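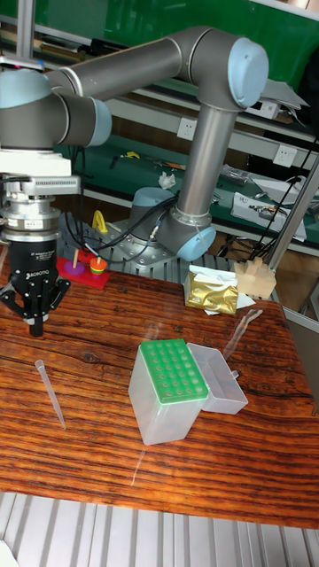
Progress report, Malldale bench cell
Period ending November
Prepared by Ankica Stojanović for the Gokeck equipment fund

Summary

The arm is mounted, wired and running. Setup of the tip-handling task is about two weeks behind the plan we sent in the spring, mostly on account of a force sensor fault that took longer to find than it should have. Spending is within the grant. We are asking to move one budget line, see the end of this report.

Mounting and cabling

The base plate was taken up and bolted down again in the first week. Two of the original bolts had been tightened against a burr on the plate and the arm rocked slightly at full reach. Tarık Türkmen filed the burr off, and the arm now comes back to its test point within our limit from every direction we tried.

Cables leave the base on the right side and run to the controller from there. The first routing pulled on the base connector when the arm turned fully left, so we gave them more slack. They still need proper clips. A set is on order from Omerović.

Force sensor

The sensor sits between the tool flange and the Robotiq gripper. In early tests its zero drifted whenever the wrist turned, and we lost several days blaming the software. The cause was a loose screw on the flange side. All the screws there have been taken out, cleaned and tightened again in a cross pattern, and the check is now part of the weekly routine. Drift has stayed inside the limit since then.

Gripper

Finger alignment was reset after the sensor work. The fingers close evenly on a pipette tip lying on the table, but the grip is poor when a tip lies at a steep angle to them. We are trying thin rubber pads. The first pair peeled off after 38 picks and the second pair, with a different glue, is still on.

Tip-handling task

The job is to pick up single tips from the tabletop and return them to an open tip box with a green rack. Of the last 100 attempts, 21 failed. Most failures were at the rack, where the tip touched the edge of a hole and tilted. A few were missed picks - clear plastic on a dark striped wood top is hard for the vision software, and we expect to spend more time on this than planned.

The same cell is used for general grasping trials with toys and blocks, such as the stacking rings. Those trials share the calibration described here and are covered in the separate Soda report.

Routine care

The weekly check now covers the base bolts, flange screws, sensor zero, finger pads and cable slack. It takes less than an hour. Results go in the paper log next to the controller, and Tarık copies them to the shared folder. The joints will be inspected after 2000 running hours, which we do not expect to reach in this grant period.

Next period

- Fit the cable clips and repeat the full-reach test
- Settle on a pad material and order spares
- Change the approach to the rack so the arm stops on light contact and searches for the hole
- Repeat the set of attempts with the new approach

Budget request

The line for outside calibration has not been touched, as we did the work ourselves. We would like to use it for a spare set of gripper fingers and a second sensor cable. The total does not change. A reply before the next order goes out would help, and the quotes can be sent on request.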